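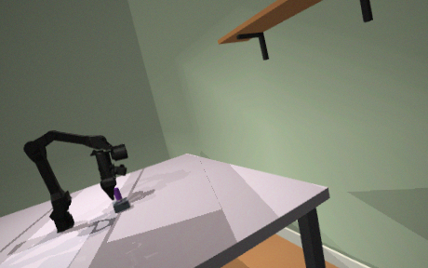

Monday, July
Entered by Imre Deák, Costume Workshop

Stage gown from Nudon, second session

Work resumed at 8:40 on the silver evening gown worn by the lead actress in the ballroom sequence of Nudon. The gown is on loan from the Đoàn family, who bought it at the studio clearance and have kept it in a cedar chest ever since. It is due at Viltby for the film costume exhibition, where it will stand in the second gallery on a custom form. The loan agreement allows cleaning, stabilizing of the bodice, and a new support lining. It does not allow replacement of any visible beadwork without written consent from the family.

The condition report from the first session was read through before anything was unpacked. Two corrections were made to it. The closure at the center back was recorded as hooks and eyes along its full length. It is hooks and eyes to the waist and snap fasteners below, four of them, one with its socket half missing. The skirt was recorded as having a single underlayer. There are two, the inner one cut shorter and tacked at the side seams only, so that it cannot be seen from the outside when the gown is hanging.

Bodice

The beading is glass bugle on a silk net ground, worked in a fan pattern that spreads from the waist to the neckline. A full count of the losses was completed this morning. There are 206 beads missing, of which 149 are on the left side between the bust dart and the underarm. The damage on that side is consistent with rubbing. In the ballroom sequence the actress dances with her partner's hand placed high on her back and her left arm raised, and the arm comes down across the same area each time they turn. It cannot be proved that the losses date from the filming, and the report should not say so. A note has been added that the pattern of wear and the choreography agree with each other.

The net itself is in better order than expected. There are three short splits at the left underarm, the longest of them the length of a fingertip, and one pulled area near the neckline where a brooch or microphone clip may have been fastened. The thread used for the beadwork is cotton and has gone brittle. Where a bead is lost, the thread on either side has usually worked loose, and a further run is then at risk. Every loose end was secured today with a single strand of silk, taken to the back and finished with two small stitches. No beads were added.

I would ask that colleagues not trim the old thread ends, even where they look untidy. Several show a knot that also appears on the jacket from the same film, and the knots may help us decide whether both pieces came out of the same sewing room. The studio ledger lists two outside suppliers for that season but does not say which garments went to which.

Trial of replacement beads

Although no replacement has been agreed, the family has asked to see what it would look like. Govico sent a packet of 200 bugle beads in what they describe as antique silver. Under the window they are a fair match. Under the gallery lamp they are too blue, and the difference can be seen from across the room. The length is also slightly greater than the originals, which would push the fan pattern out of line over a long row.

A small test panel was made up on new net, with rows of the new beads beside a row of loose originals found in the bottom of the storage box. The panel has been labeled and placed in the project drawer. My recommendation is to decline this batch and to ask Govico for a warmer tone and a shorter cut. If nothing closer can be found, the losses should be left as they are and the area backed with toned net, so that the eye passes over it. The gown was made for the camera and was always meant to be looked at from several steps away.

Skirt

The skirt is bias-cut satin and has dropped unevenly, as one would expect after so many years on a hanger before it went into the chest. The hem is lower at the left side front than anywhere else. No correction will be attempted. The form can be tilted very slightly and the base padded to carry the weight, and the label text should mention that the hem line has changed.

There is a brown stain near the hem at center back, with a hard edge. It was tested with deionized water at one corner and did not move. It was then tested with a weak detergent solution, with the same result. I am inclined to stop there. The Đoàn family believe that it came from the studio floor, which was painted for the sequence, and they are fond of the story. I have told them that we can neither confirm it nor rule it out from what we have, and that the stain will in any case remain.

Surface cleaning of the skirt was carried out with low suction through a screen, front first, then back. The filter was kept. It held grey lint, a few fibers of red wool, and one sequin that does not belong to this gown. The sequin has gone into a labeled bag with the filter.

Comparison with the film

After lunch the ballroom sequence was viewed twice on the workshop monitor, once at normal speed and once stopped at intervals. We have only the broadcast copy, which is soft and rather dark, and I would not rest too much on it. Two points are worth recording all the same.

First, the neckline in the film sits higher than it does now. There is a fold at the inside edge of the present neckline, with a line of old needle holes beneath it, and I believe that it was turned down after filming. The most likely occasion is the publicity tour, when the actress is known to have worn the gown again. The magazine pictures the family has lent us show the lower line clearly. The question for Viltby is which state they wish to present. My own view is that the turned neckline is part of the history of the gown and should stay, with a still from the film placed beside it for comparison.

Second, in the staircase shots at the end of the sequence the gown appears to be plainer at the back than ours. It is possible that a second gown was made for the stairs, where a long train of beadwork would have been heavy and awkward to manage. I have written to the family to ask whether anything of the kind passed through their hands. If a duplicate exists, then the wording on the exhibition label — "the gown worn in the ballroom sequence" — will need some care.

Form and mounting

The padded form was fitted to the lining pattern and is close. The waist needs to come in and the left shoulder must be built up to match the slope in the garment. The first covering, in undyed cotton jersey, drags on the satin when the gown is lowered over it, and a slip of smooth silk will be made to go between the two. Please do not dress the form alone. The beaded bodice is a good deal heavier than the skirt, and it swings forward as soon as the back is opened.

The arms raised a longer discussion. Viltby would like the left arm lifted as in the poster. That would place strain exactly where the net is split, for the whole run of the exhibition. The workshop has advised against it, and has offered a turned head and a slight twist at the waist in exchange, which will give some movement to the figure. Their designer has accepted this in principle and will send a sketch.

Time and materials

Hours for the session were charged to the exhibition account. The silk thread is nearly finished in the pale grey; one reel remains of the darker shade. Roughly 17 yards of toned net are on the roll, enough for this gown and the jacket together if both linings are cut from the same length. An order for jersey has been drafted but not sent.

Outstanding

Reply to Govico on the bead sample.
Letter from the family on the possible second gown.
Socket half for the lower snap fastener, old stock if it can be had.
Decision from Viltby on the neckline, in writing.
Light readings for the second gallery. The figures they sent refer to the case by the entrance, where the jacket will be shown, and cannot be used for the gown.

The gown was returned to its box at 4:50, face up, with fresh tissue in the folds and a roll under the bodice. The lid label has been changed to show the corrected closure. The next session will begin with the lining.

Costume Workshop Notebook | Contact the workshop | © All rights reserved | Back to top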